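Granderdale Household Water Metering Program
Progress report to the funder, March quarter

Meter replacement continued in Granderdale and Bomlow during the quarter. Of the 1,411 connections in scope, 494 now have a new meter fitted and entered in the register. Work in Burkino has not started and remains scheduled for next quarter.

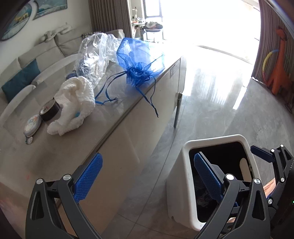
Pipe condition at the boundary was poorer in Bomlow than the desktop survey indicated. At 70 properties the existing stop tap had seized and was replaced under the contingency item. The unit rate is unchanged.

Register entries are being checked against billing records. Mismatched lot numbers account for most of the corrections, mainly where older blocks were subdivided and the original account was kept.

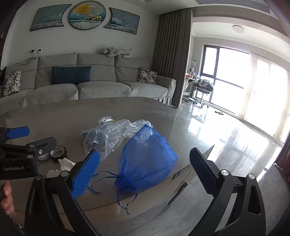 Reading time: 1 minute

Lytvynenko Civil has supplied bench test results for a batch of 50 removed meters. The older units under-recorded at low flow. Results at normal flow were within tolerance. The full table will be attached to the next report.

Expenditure is within the approved budget. We request approval to carry the unspent traffic control allowance forward to the Burkino stage, where the main runs under the sealed road. Revised drawings for that section are with the council for comment.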